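Week 4 handout: sorting trays and table setup
Notes by Kavitha Fernandes, for the Skutgate playroom course

I went a bit fast over table setup last time (sorry, Tarmo!), so I've typed up my notes. Grab a tray, a mat and one soft thing to sort, and you're ready. I've set up 158 of these tables by now and I still change my mind about where the tray goes!

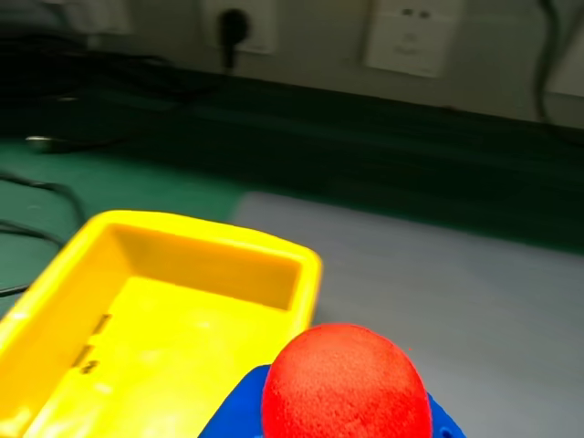
Color is where I'd start every time, before shape and way before size. Pick a tray and an object that can't be mixed up, even by a kid who's already tired and thinking about snack. A red ball and a bright yellow tray are great for that, and a plain gray mat keeps the background quiet. I like a tray with a thick raised rim too, so a ball that rolls has something to bump into.

For practice at home, do 18 turns, then swap sides and do them over. Rimantas asked if the Trulta cards can stand in for the ball. They can, but save them for week 5, when we get to matching. 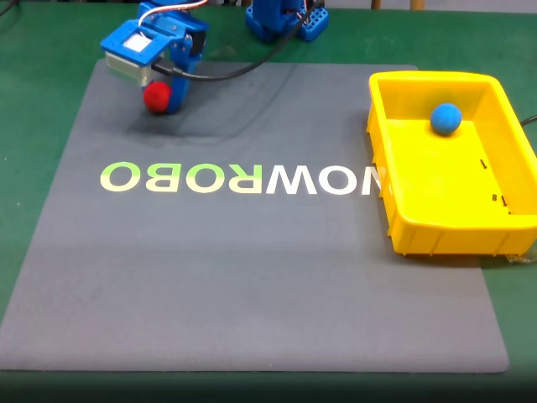 Should the mat go down before the tray?
Mat first, then smooth it from the middle out with your palms, and set the tray wherever the child's stronger hand can reach it.

Bring your turn sheets next time, plus one tray from home. A baking dish is fine! Maarja has the spare mats in the Fleury room.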